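Tabletop (furniture)

From the Medance Encyclopedia of Furnishing and Interiors
Section: Surfaces and worktops
Last revised Thu 2 December. Article editor: Margit Nyitrai

A tabletop is the flat, usually horizontal part of a table on which work is done or objects are placed. It is carried by an underframe, by trestles or by brackets fixed to a wall. In the trade the word covers the finished board only. The legs, rails and fixings are listed separately under Underframe.

Wooden tabletops are made as solid boards, as edge-glued panels, or as a decorative wood face bonded to a core. The three are hard to tell apart from above once finished. Identification is normally made at the edge or the underside, where the joints, core or facing are exposed.

Grain and colour

Grain is the visible pattern left by the growth of the tree. On a rectangular top it is generally laid parallel to the long side, both for appearance and for stiffness along the span. Straight grain gives fine parallel lines. Figured grain gives loops, flames or ripples and is more often kept for show surfaces.

Reddish-brown finishes are common on work and dining tables. The tone may come from the timber itself, from a stain, or from a tinted top coat. Banding, in which lighter orange-brown strips alternate with darker chestnut ones, is found in natural timber and is also copied in printed surfaces.

The apparent colour of a top depends strongly on lighting and on viewing angle. At a low angle the grain lines close up with distance and the far part of the surface reads as a single even tone. Warm lamps shift brown finishes towards orange. For this reason colour matching is done from directly overhead, under a neutral light, with the sample board lying flat on the surface.

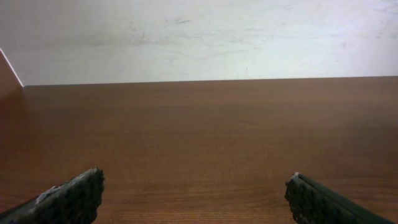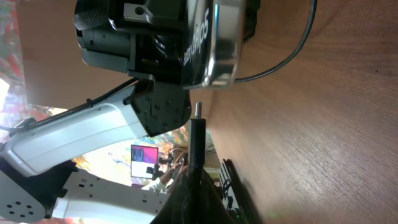 Brown wooden tabletop with fine grain, two views. The first shows the far edge against an off-white wall.

Placement against a wall

Tables used for bench work are often set with one long edge towards a wall. This gives a stable back limit to the working area and leaves the front free. It also brings three practical matters.

The first is the gap. Walls are seldom true over the length of a table, and a straight edge set against one will usually touch at one or two points only. A uniform gap of 30 mm is easier to keep clean than a tapering one. Where small parts are handled, the gap may be closed with a strip or an upstand.

The second is marking. Matt light-coloured walls behind a work surface pick up scuffs and grey streaks, mostly in the band just above table height. Washable paint reduces the effect. Abreu (see Sources) recommends repainting only the lower band, cut in along a level line, where the remainder of the wall is sound.

The third is light. A pale wall returns light to the rear of the table and lowers the contrast between the surface and objects on it. Glossy tops placed in front of a bright wall may show a reflected band along the far edge – a fault often mistaken for uneven lacquer.

Equipment on the surface

Clamped or free-standing equipment concentrates load on small areas. Soft timbers and thin facings should be protected by a spreader plate under the clamp jaw, above and below the board. Cables laid across a finished surface should be free of grit, which scratches the top coat when the cable is drawn over it. Some plastic sheathing softens lacquer if left in one position for long periods, and the resulting line cannot be polished out.

Care

Dust is removed along the grain with a dry or barely damp cloth. Standing water is wiped up at once. Oiled tops are re-oiled when the surface looks dull, lacquered tops only after light abrasion. Celville, whose workshop notes were the basis for this section, sand lacquered work by hand with 200 grit before recoating and do not use powered sanders near an edge.

Colour differences caused by daylight are permanent in most timbers. Mats and fixed equipment should be moved from time to time during the first year.

Sources

Abreu, Belmiro. Walls and Worktops. Second edition, p. 44.
Egan, Aoife. "Lacquer faults and false faults". Brøndum Workshop Papers, September issue.
Phí, Đạt. Notes on grain direction. Celville, unpublished.

See also: Bench; Edge banding; Trestle; Underframe; Upstand; Veneer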